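Relatório de andamento – Arquivo de Bairro de Larden
Abril – por Kai-wen Tseng
5 partilhas | 11 comentários

Escrevo à pressa, entre duas entregas. O resumo para a Fundação Kubiak vai primeiro, os pormenores depois.

Estado geral: dentro do prazo no catálogo, atrasados na digitalização do som. Orçamento sem desvios, fora o transporte (ver abaixo). A recolha porta a porta na rua Plurnska fechou na segunda-feira. Temos agora 1.078 peças registadas, entre fotografias, cartas, recibos de mercearia, cadernetas escolares e programas de baile. Muito mais papel do que previa a candidatura. As famílias começaram desconfiadas, depois uma vizinha falou com a outra e passámos a receber sacos inteiros à porta.

Catálogo. A ficha descritiva foi revista outra vez. Caiu o campo "autor", quase sempre em branco, e entrou "quem contou", que nos serve muito mais. Datas: aceitamos décadas quando não há melhor. As cartas da família Pisside estão todas transcritas, falta só a segunda leitura. Há palavras em dialecto que ninguém da equipa conhece e que ficam entre parênteses rectos até falarmos com os mais velhos.

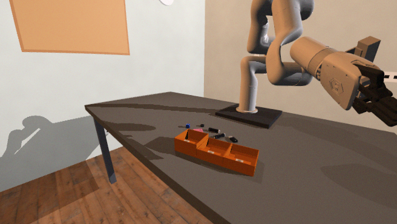

Mesa cinzenta, com as caixas cor de laranja.

Acondicionamento. As pastas sem ácido chegaram, mas no formato errado para os programas de baile, que são compridos. Devolvemos metade. Enquanto a troca não vem, os programas ficam deitados entre folhas de papel neutro. Não é o ideal, mas aguenta. Retirámos agrafos e clipes com ferrugem de todo o lote das cadernetas. Trabalho lento, chato, necessário.

Entrevistas. Dez gravadas, de cerca de 11 previstas para esta fase. A que falta é a do antigo padeiro, adiada por doença. Duração média maior do que o planeado – as pessoas falam, e não vamos ser nós a cortar. Isso pesa na transcrição, que está atrazada. Proposta: transcrever na íntegra só cinco e fazer índice por assunto nas restantes. Peço resposta da Fundação a este ponto, sem ela não consigo fechar o calendário.
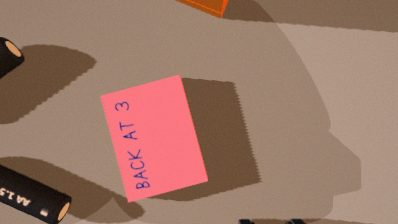
Atendimento ao público. O horário foi o assunto mais difícil do trimestre. Abrimos de manhã, a pensar nos reformados, mas quem traz os papéis são os filhos e esses só podem ao fim da tarde. Houve gente a bater com o nariz na porta. Um papelinho cor-de-rosa com "BACK AT 3" não chega para um serviço destes, ainda por cima em inglês e num bairro onde metade dos depositantes não o lê. Passa a haver horário fixo impresso, em letra grande, e um telefone que alguém atende. A partir do próximo mês abrimos também duas tardes por semana.

Despesas. Transporte acima do previsto, por causa das duas arcas da casa Pisside, que não cabiam no carro. Compensámos com a rubrica de impressão, onde sobrou dinheiro. Faltam duas facturas do fornecedor das pastas, já pedidas por escrito. Seguem em anexo logo que cheguem.

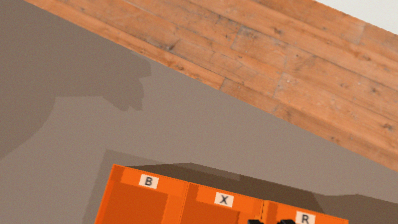
Próximos passos

Segunda leitura das cartas Pisside. Entrevista ao padeiro, se a saúde deixar. Troca das pastas. Primeira escolha de peças para a exposição na escola de Larden – a directora quer painéis leves, que se arrumem no corredor durante as aulas. Autorizações de imagem: faltam as de três familias, duas delas emigradas. Já seguiram as cartas.

Fica também pendente a conversa sobre os direitos das gravações. Preciso de uma reunião curta com a Fundação antes do fim do mês, de preferência da parte da manhã.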